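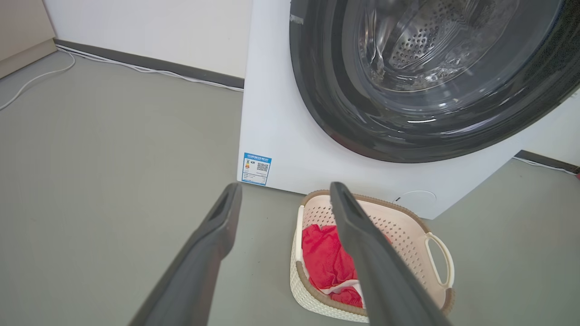
Posted by the tenant, Unit 2, Drornthorpe
Laundry & Utility > Washers > Open tickets > 475

We use cookies to remember your ticket history. Accept / Manage

Ticket 475: washer leaves clothes soaked, reply says "cleared"
Status: reopened by tenant

I'm reopening this. The note on my last ticket says the drain filter was checked and the washer is fine. I have my doubts, as the load I ran on Sunday came out heavy enough to drip across the floor.

Machine: front loader, white, gray door ring, energy label low on the front. The round cover is low on the front too, near the floor. If whoever closed the ticket opened that cover, they didn't say what they found.

What I've tried so far:

Ran it empty on a short cycle. It drained. Hetgate support took this as proof that nothing is wrong. I take it as proof that it can drain when there is nothing in it.

Ran it with four towels. It stopped with water still in the bottom of the drum. I switched it off, waited, and ran a spin by itself. Most of the water went, and the towels were still too wet to hang.

Ran the same towels at the lower spin speed, as the support page suggests. No better. I don't see why spinning slower would get more water out, but I did it so that I can say I did it.

Checked the hose behind the machine. No kink that I could find. 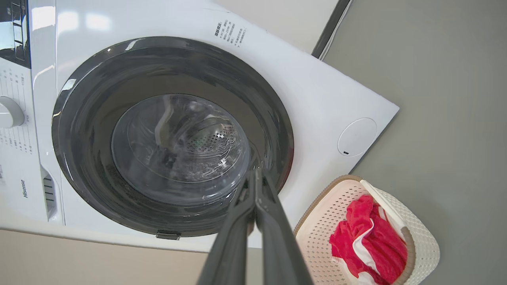 The next reply told me to use less detergent. I already use less than the cap line, and I washed out the drawer anyway. There was a bit of gray sludge at the back. The towels came out just as wet afterward.

I was also told to "confirm the model." The front says Hisense. I haven't pulled the machine out to look for a plate on the back and I don't plan to do that alone.

Then I was offered a drum cleaner from the Okulness store for $144. For a cleaner! The drum isn't dirty. The complaint is water.

What I'm asking for:

1. Someone opens the drain filter with a tray under it and writes down what comes out.
2. Someone tests the pump with a real load in the drum.
3. The ticket stays open until that's done.

Update, 4:30 p.m.: Lachance called and said they are "100 percent sure" it's overloading. Four towels. I asked for that in writing and I'm still waiting.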